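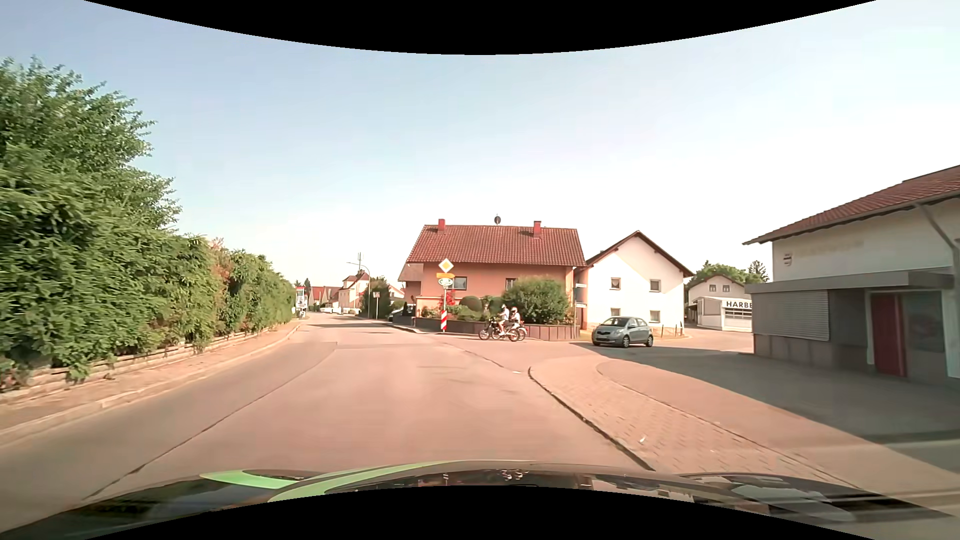 Furnthorpe ist meine Sammlung von Wandfarben und Tapetenmustern für Flur und Wohnzimmer, und weil inzwischen auch andere damit arbeiten, gibt's jetzt endlich eine README dazu. Drin sind 1523 Einträge, jeder mit Farbwert, Name, Glanzgrad und einer Notiz von mir (die Notizen sind manchmal etwas launisch, sorry!). Sortiert habe ich nach 17 Farbfamilien. Am schwierigsten war Grün: So eine hohe, dichte Hecke am Straßenrand nennt jeder einfach grün, und dann sitzt mittendrin ein Fleck rotbraunes Laub, und plötzlich sieht man, wie kühl oder warm das Grün daneben ist. Deshalb hat jeder Grünton bei mir ein Feld "nachbar", in dem ein passender Rot- oder Braunton steht.

Aufbau

farben.csv: die eigentliche Tabelle, UTF-8, Semikolon als Trennzeichen
muster/: Tapetenmuster als PNG, Kacheln lassen sich nahtlos wiederholen
notizen.txt: alles, was nirgends reingepasst hat

Die Farbnamen stammen von mir. "Lislow" ist ein gebrochenes Weiß mit ganz wenig Gelb, "Magnusson" ein schweres Blaugrau, das ich nur an eine einzige Wand streichen würde, nie an alle vier. Gemessen wurde auf trockenen Probekarten bei Tageslicht, je Karte zwei Messungen, in der Tabelle steht der Mittelwert. Bei den ganz dunklen Tönen streuen die Werte stärker — da bitte vor dem Streichen eine Probe anlegen.
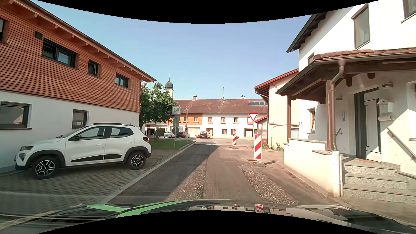
Kann ich die Muster auch für eine gedruckte Tapete verwenden?
Für die eigenen vier Wände gern, nur verkaufen darf man die Drucke nicht. Nehmt dafür die Dateien mit der Endung _gross, die anderen haben 500 Pixel Kantenlänge und werden an der Wand matschig.

Bekannte Macken

Der Ordner "Darnell" enthält Streifenmuster, bei denen die Farbwerte noch aus der alten Fassung vom Januar kommen. Mathias Bühler hat mir eine Korrekturliste geschickt (danke nochmal!), eingearbeitet ist davon erst der Teil mit den Beigetönen. Außerdem fehlt bei einigen Rosatönen der Glanzgrad, das Feld ist dann leer und nicht null.

Stand der Tabelle: 31. März 2021. Fehler und neue Farbnamen bitte als Ticket — bei Mails verliere ich leider den Überblick.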